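Fundación Hodiso
Hilo: ¿pueden ya las máquinas encargarse de las tareas del hogar y del taller? Resumen de la posición de nuestra área de Autonomía Doméstica.

1/ En los últimos meses hemos recibido numerosas consultas de entidades asociadas, residencias y pequeñas lavanderías sobre la madurez real de los robots para tareas cotidianas. Publicamos en este hilo una respuesta común. El informe íntegro estará disponible en febrero.

2/ La pregunta que se nos formula suele ser general: «¿Funcionan?». Nuestra respuesta es que depende de la tarea, del entorno y del grado de supervisión. Una máquina que clasifica piezas rígidas en una línea de taller trabaja en condiciones muy distintas de las de un dormitorio o un cuarto de plancha.

3/ Para el informe se han revisado 168 tareas, agrupadas en 5 familias: limpieza de superficies, vajilla y cocina, ropa y textil, orden y almacenaje, y reposición de materiales en taller. La coordinación ha correspondido a Paula Barbu, responsable técnica del área.

4/ En limpieza de suelos la valoración es favorable. Se trata de una tarea acotada, con pocas consecuencias en caso de error y con equipos disponibles desde hace años. Las incidencias que nos comunican las entidades se refieren sobre todo a cables, flecos de alfombra y umbrales altos.

5/ En cocina la situación es desigual. Cargar platos iguales en una bandeja fija es viable. Vaciar un fregadero con piezas de distintos tamaños, restos de comida y cubiertos amontonados continúa exigiendo la intervención de una persona en una proporción de casos que no consideramos aceptable para un servicio sin vigilancia.

6/ La familia de ropa y textil es la que más consultas genera y la que recibe la valoración más prudente. Una prenda no tiene una forma estable. La misma camiseta presenta un aspecto distinto cada vez que se deja caer, y el sistema debe localizar un cuello, una manga o un dobladillo antes de decidir por dónde cogerla.
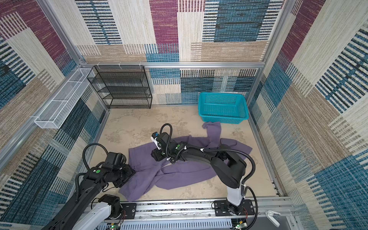
7/ A ello se suma que muchas faenas textiles requieren dos manos. Extender, alinear costuras y doblar son operaciones en las que un extremo debe permanecer sujeto mientras se desplaza el otro. Los sistemas de un solo brazo resuelven parte del problema apoyándose en la mesa, con resultados más lentos y un acabado peor.

8/ Del conjunto de pruebas se registraron 3291 intentos. Conviene leer esa cifra con cautela: un intento puede ser el doblado completo de una toalla o el simple traslado de un paño a una cesta. El informe los presenta desglosados por tarea y desaconseja calcular una tasa global de éxito.

9/ Rogamos asimismo a los medios que no comparen directamente vídeos promocionales con resultados de evaluación. Un vídeo suele recoger una ejecución correcta. Una lavandería necesita saber qué ocurre en la repetición número 111, con una prenda que el sistema no ha visto antes y con otra persona al cargo del turno.

10/ En taller, la reposición de materiales en cajas normalizadas obtiene una valoración alta. El proyecto Bekton, en el que participa esta Fundación, ha estudiado la entrega de tornillería y consumibles a puestos de montaje. Las dificultades aparecen con bolsas blandas, embalajes abiertos y etiquetas mal colocadas.

11/ El centro de Hidlow ha aportado al estudio su experiencia en orden y almacenaje. Su equipo señala que colocar objetos en estanterías despejadas es asumible, y que el rendimiento baja con rapidez cuando los estantes están ocupados y hay que apartar algo para hacer sitio.

12/ Recomendación para residencias y centros de día: no incorporar por ahora brazos robóticos en zonas compartidas con usuarios sin una evaluación de riesgos específica, aunque el proveedor presente el equipo como colaborativo. La certificación de un brazo no cubre por sí sola la pinza ni el objeto que transporta.

13/ Recomendación para lavanderías pequeñas: si se desea realizar una prueba, comenzar por piezas planas y uniformes, como toallas y servilletas, y dejar para una fase posterior las prendas con mangas, cremalleras o forro. Solicítese al proveedor el tiempo medio por pieza, incluidas las intervenciones humanas.

14/ Recomendación para particulares: los equipos domésticos de propósito general que se anuncian en preventa no han podido ser evaluados por esta Fundación. Antes de abonar una reserva, aconsejamos comprobar por escrito qué tareas realiza el equipo de forma autónoma y cuáles requieren un operador a distancia, así como el tratamiento de las imágenes captadas en la vivienda.

15/ Sobre el empleo: varias entidades nos preguntan por la sustitución de personal. Los datos recogidos no permiten sostener previsiones en ese sentido. En los centros consultados, el personal dedicó parte de su jornada a preparar las piezas, retirar las mal dobladas y reiniciar el sistema. Ese tiempo debe figurar en cualquier cálculo de costes.

16/ El protocolo de pruebas, denominado Yeoman, será público junto con el informe e incluirá las fichas de cada tarea y los criterios de puntuación. Las entidades que deseen aplicarlo en sus propias instalaciones podrán solicitar una sesión de formación a través del formulario de contacto de nuestra web.

17/ Las consultas técnicas sobre la familia textil pueden dirigirse a la atención de Paula Barbu. Se ruega indicar tipo de prenda, volumen diario y espacio disponible. Las respuestas se remitirán por orden de recepción.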